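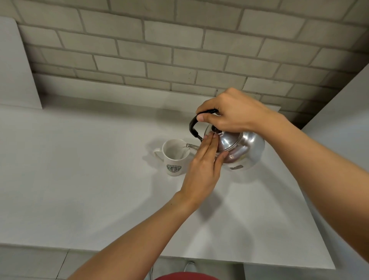
Figure 3. Kettle station of the Idora cell, head camera view. Right hand on the handle, left fingertips on the lid, spout over the mug.

3.2 Keeping the kettle station in shape

I run the Idora cell day to day, so this section is mostly me writing down what I do to it and why the numbers in Section 4 stayed steady. The cell is a countertop with a brick wall behind it and white panels at the sides, and the arm works from the front. We teach it pouring from human demonstrations recorded at head height (Figure 3), and then the arm tries the same pour on the same counter. Sounds easy. Most of my time went into making sure "the same counter" stayed true from one month to the next!

The pour we settled on is two-handed. One hand carries the handle from above and the other goes to the lid, next to the knob. We tried a one-handed version early on and the policy learned it fine, but the lid on our first kettle had worn a little and would slide whenever the tilt got steep. Corina Wieser suggested keeping the second hand in every demonstration, even with a good lid, so the arm would never see two styles of pour for one object. I grumbled (it doubles the calibration, which I'll get to) and then I did it her way, and I would do it her way again.

Start of the day. Before anything moves I wipe the counter with a barely damp cloth and let it dry. The matte surface is forgiving about shadows, and that's why we picked it, but it holds on to mineral rings, and our mug detector loves a mineral ring. Then I put the mug and the kettle on their start marks. These are tiny scratches in the surface, too small for the camera to pick up. We used tape for the first few weeks and the policy learned to look for the tape — a very humbling afternoon for everyone.

The kettle itself needs more care than I expected. It's shiny, it's round, and it reflects the walls, the lights and whoever is standing nearby. I don't polish it. A polished kettle gave us sharper highlights than the training data had, and the pose estimate jumped around near the bright side. I just rinse it, dry it with a lint-free towel and leave it alone. The handle fittings get checked for play with a fingertip, and if either one moves I tighten it before the first run. A loose fitting shifts the spout tip sideways when the weight comes on, and the spout is thin, so a small shift is enough to miss the rim.

Gripper pads. We use Trandetti silicone pads on both fingers, and I swap them every 300 pours. They still look fine at that point. At 400 they also look fine, and then the handle starts to roll in the grip halfway through the tilt, so please don't go by looks. Clean the new pads with alcohol before fitting them. They come out of the bag with some sort of release film on them, and I lost most of a morning in May to that film before I worked out what I was chasing.

Calibration. The head camera gets a board check at the start of each session, 30 views, and I redo the full hand-eye calibration if the error has crept past our limit on either side. Both sides have to pass together. This is the doubling I complained about. If you calibrate the kettle hand and skip the lid hand because it "only touches," the lid hand will push the kettle forward a bit on contact, the other side will correct for it, and you'll spend an hour blaming the controller. Ask me how I know.

Lighting. The overhead panel is an Ammann unit on a fixed dimmer setting, with the knob glued. The room blinds stay down. The soft shadows on the counter turned out to matter to the policy more than I'd like: with the panel at 50 percent the spout-to-rim distance was read too short and the arm stopped early, before it had any business stopping. We did not fix this in training for this paper. We fixed it with glue.

Repairs. There was one real failure in the study period, a cracked cable clip at the wrist on the handle side. The cable had been rubbing on every tilt, and the joint began reporting small faults that went away as soon as I leaned in to look. Garelano sent a replacement clip with a wider radius. I fitted it, rerouted the cable with more slack at the elbow, repeated the calibration for both sides and threw out the runs from that session. Those runs are not included in Table 2. I now flex the wrist by hand through its full range every morning, power off, and listen for the cable while I do it.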